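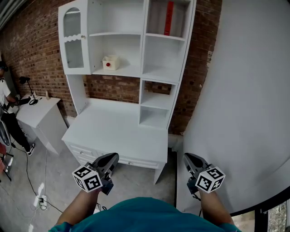 The Return of the Desk with a Hutch

For much of the past decade, furniture for the home office moved in one direction: lower, thinner and barer. The writing desk with a full set of shelves above it was left to the secondhand trade. Fidard, which has sold home furnishings for 25 years, brought the form back to its catalog in September, and the white version has since outsold every other finish.

The attraction is largely one of floor space. A hutch puts the storage of a bookcase over a surface that would be needed in any case. Makis Mavromatis, who advises Fidard on interiors, recommends that owners fill the compartments slowly and leave several of them empty for the first month. Paper goes behind a door. Open cubbies are better kept for the few things worth looking at -- a book, a small box, a bowl.

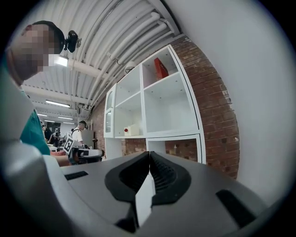

Radwa Mansour takes a different view, and wrote to us that an empty cubby is simply a place where mail will collect. She would assign every compartment on the first day and label the drawers as well.

Both approaches depend on the wall. White furniture placed against white plaster tends to disappear, while brick gives the shelves an outline and makes a single red object on them easy to find. Households with small children should fasten any tall unit to the wall before anything is placed on it, and should keep heavy volumes on the lower shelves.
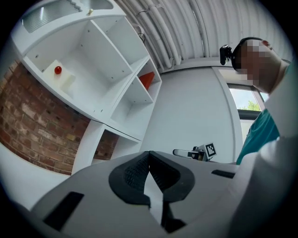 Care and Cleaning

Painted wood should be dusted with a soft dry cloth, working from the top shelf down. Frosted glass may be wiped with a damp cloth and then dried -- ribbed panes hold dust in the grooves and benefit from a soft brush.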